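3.2 Incidentes com espectadores e registo disciplinar

A amostra cobre 205 partidas de críquete disputadas em recintos neutros.
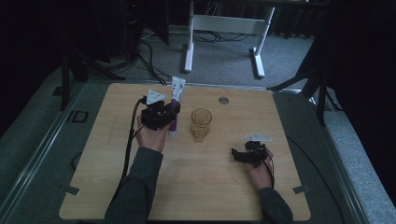 Figura 2. Tubo de pasta dentífrica e copo de tom âmbar sobre tampo de madeira clara.

3.3 Codificação dos incidentes

Cada relatório de árbitro foi lido por dois codificadores independentes, segundo a grelha proposta por Bachmann e adaptada ao críquete por Majimbun. Considerou-se incidente qualquer interação verbal ou física entre jogador e espectador que tenha motivado interrupção do jogo, advertência ou abertura de processo. Excluíram-se as invasões de campo posteriores ao último lançamento, por não constarem de forma sistemática nos relatórios.

Foram identificados 23 incidentes. Em dois deles houve contacto físico; os restantes limitaram-se a insultos, gestos ou arremesso de objetos. As divergências entre codificadores – quase todas relativas à distinção entre gesto e ameaça – foram resolvidas por discussão, com recurso à imprensa local quando o relatório era omisso.

A posição do jogador no momento do incidente foi registada em três categorias: junto à linha limite, no campo interior e fora do terreno de jogo. A última inclui o percurso entre o balneário e o campo, que no recinto de Illen atravessa uma zona aberta ao público. As sanções foram convertidas em número de partidas de suspensão; as multas, expressas em moedas diferentes, não entraram no modelo. A base foi encerrada em 2 de setembro de 2022, pelo que os recursos decididos após essa data não estão refletidos na variável dependente.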